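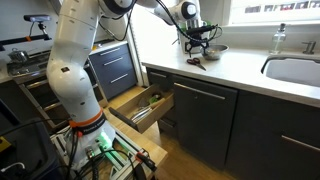
Kitchen counter with stainless steel bowl.

Trormont flat kitchen scale: long-term review
By Keisha Hutchins

The Trormont is a battery-powered flat scale with a glass top, four load cells and a backlit display set into the front edge. It replaces a Rodeck that I used until its tare button stopped registering. I paid full price for it and have used it most days since April, mainly for bread and for portioning dry goods.

Accuracy
I checked it against a 400 g calibration mass borrowed from Soledad Baptiste, who keeps a set for her coffee work. At the centre of the platform the reading was 400 g every time. At the corners it dropped by one gram on the left side and held on the right. That is good for a scale in this class. The Rodeck was worse at all four corners, and worse again when the counter was not level.

Repeatability is the stronger result. A filled flour canister read 1383 g on each placement, including after the scale had been switched off and moved to another counter.

Small additions are the weak point. The firmware filters slow changes as drift, so if you tap in yeast or salt a pinch at a time, the display stays at zero and then jumps. The workaround is to weigh small quantities in one go, or to lift the container and set it back down. The manual does not mention either. For yeast I have gone back to a pocket scale.

Display and controls
Digits are tall and readable from a standing position, but a wide mixing bowl shades the top third of the display. The older Esposito model has a pull-out display and avoids this entirely. If most of your work is done in big bowls, weigh that heavily.

Tare takes under a second. The units button sits right beside it and is the same size and shape, and I have switched to ounces by accident more often than I would like. There is no way to lock the units.

Auto-off is fixed at 7 minutes from the last change in load. This is long enough for most recipes, although it has cut out on me during a slow levain feed, and the tare value is lost when it does.

Cleaning
The glass lifts off -- four clips, no tools -- and can be washed in the sink. Flour still collects in the channel around the display. A dry pastry brush clears it. The underside is not sealed and should be kept away from standing water.

Price and alternatives
I paid $40. The Usport is cheaper and has a similar footprint, but its platform flexes noticeably under a full stockpot. The Esposito costs more and earns it on display visibility alone.

Recommended for general baking and batch cooking. Not recommended as an only scale if you regularly measure yeast, spices or coffee.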